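Ravn Countertop Water Filter: Set-up Guide
Section 5. First fill, flushing and fitting to the tap

Read all of section 4 before starting. If the hose is not yet clipped to the back of the unit, go back and do that first.

5.1 Before you start

Cold water only. Hot water ruins the cartridge and it can't be rinsed back to life.

You need: the unit, one cartridge (still sealed), the hose, the tap adaptor, an old towel, a jug or bowl.

Not for pull-out spray taps. Ring Unalent and ask for the side adaptor, part 900.

5.2 Fitting the tap adaptor

1. Unscrew the aerator from the end of your tap. Anticlockwise looking up from below. If it's stiff wrap a cloth round it and use pliers, gently.

2. Check the old rubber washer came out with it. It often stays up inside the tap. Hook it out.

3. Push the new washer into the adaptor, flat side down.

4. Screw on by hand. No pliers for this bit.

5. Run the tap slowly. Drips round the collar = washer not flat. Take off, reseat, try again.

Caution: do not use plumber's tape on the plastic thread. It splits.

5.3 Cartridge

1. Wash your hands. Open the foil at the notch, not with a knife.

2. Soak the cartridge in cold water, right way up, until the bubbles stop.

3. Drop it in the housing, arrow pointing down. Quarter turn till it clicks.

4. Lid on. Line up teh two dots.

Note: no click means the seal ring is twisted. Lift out, wet the ring, try again. Forcing it will crack the housing and that isn't covered.

5.4 Flushing

1. Lever to FILTER. Tap on low.

2. First water out will be grey or black. Carbon dust, harmless. Throw away or use on plants.

3. Fill and empty the jug 6 times. Don't skip any, even if it looks clear earlier.

4. Taste. Still dusty? One more jug.

5. Tap off, then lever back to TAP. Always in that order, or pressure builds up in the hose.

5.5 Where to stand it

Flat worktop, out of direct sun, away from the hob. Hose must not be kinked behind the unit. Leave it overnight with a dry towel folded underneath and look for damp in the morning before you put anything electrical nearby.

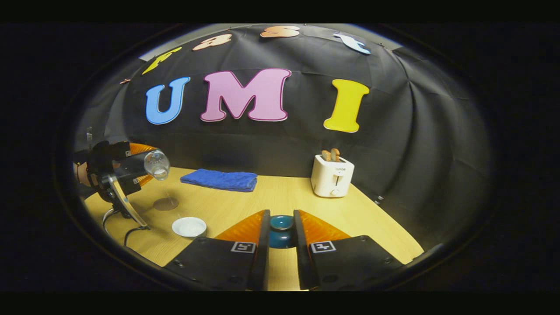 5.6 Changing the cartridge

Every 400 litres or when flow drops to a trickle, whichever comes first. Flush again as 5.4. Write the month on the sticker inside the lid (e.g. May) so you dont have to guess.

Going away for more than a week: take the cartridge out, drain the housing, leave the lid off. New cartridge when you're back.

Spares and returns: Unalent, Plunbridge depot. Mark for the attention of Marilou Cruzado. Phone line closed Tuesday mornings.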